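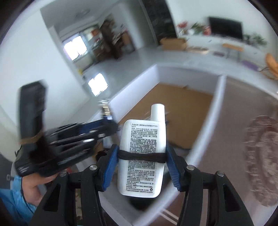

Eliécer Pacheco asked under my last thread why we don't just buy a proper arm straight away and skip the hand-held grippers, seeing as the arm is the thing we want in the end. It's a fair question and I promised a proper answer, so get yourself a cup of tea, because you all know by now that I can't do these in one post.

Short version first. The arm is the dear bit, and it's also the bit that sits idle longest if you haven't got anything to teach it with. We're a very small outfit and the whole equipment pot until September is 2000. If I put all of that into an arm I'd have a lovely arm and no money left for a single spare pad.

So the plan, such as it is, goes hand-held first, arm later. A hand-held gripper goes wherever a person goes. No bench to bolt it to, no fence, no electrician coming round to look at the sockets. You pick it up and start on the ordinary things people have at home, bottles and bits of cloth and so on, and by teatime you've learned something about what your fingers need to be.

I had two quotes in for the grippers. Ponderwood came in at 778 for a pair, with a case and a set of spare pads. Kobzar were cheaper on paper, but then you add the mount, and the cable, and the carriage, and the charge for "commissioning" (a phone call, as far as I could make out), and by the end of it they weren't cheaper at all. I do wish people would put the whole lot on one page!

While I'm on quotes, please, please ask about spares before you ask about anything else. Pads wear. Pins work loose. Elastic gives up on you when you're busiest. I now write to every supplier asking what a replacement finger costs and how long it takes to reach me, and you'd be amazed how many go a bit quiet at that point. Ponderwood answered the same afternoon, and I'll admit that counted for a lot with me.
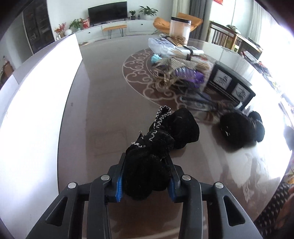 Which brings me to the part of the budget I got badly wrong last year, and that's the objects. I'd put down nothing at all for things to pick up. Nothing! I thought we'd use what was in the cupboards. Well, cupboards run out, and a gripper that has only ever met mugs and boxes tells you very little about what to buy next. Soft things want their own line in the budget. So do awkward little packets, and anything with straps on it.

This year I've set aside 500 for objects and storage together, and I'd defend that figure to anybody. Charity shops are your friend here, and so are your relations, if they're having a clear-out and you can get round there before the skip does.

Someone asked about hiring. I did look into it! Kestgate will hire you an arm by the month, and the people there were ever so patient with my questions, but the insurance was more than I'd bargained for and there's a minimum term of 5 months. If you've got one fixed job and a firm end date I think hiring makes very good sense. We've got neither, bless us, so it's off the list for now.

The other thing I'd plan for is time, and I know that isn't equipment, but it ends up costing like equipment. Charging, labelling, copying files over, putting everything back in its box. For every hour of gripping I now put down another hour for the faff. My first plan had no faff in it whatsoever and it fell to bits within a fortnight.

As for the arm itself, Nuldale have said they'll hold last year's price for us until the end of September – I've got that in an email, and I've printed the email. Before then I want to know which pads we like, how wide the fingers need to open, and whether soft cloth is something we can cope with or something we leave well alone for a year.

I'll put the spreadsheet up once I've tidied it, as there's a tab in there called "oh dear" that needs a more grown-up name. If you've bought from any of these and had trouble getting spares, do please tell me in the replies. I'd much sooner hear it now than after I've paid.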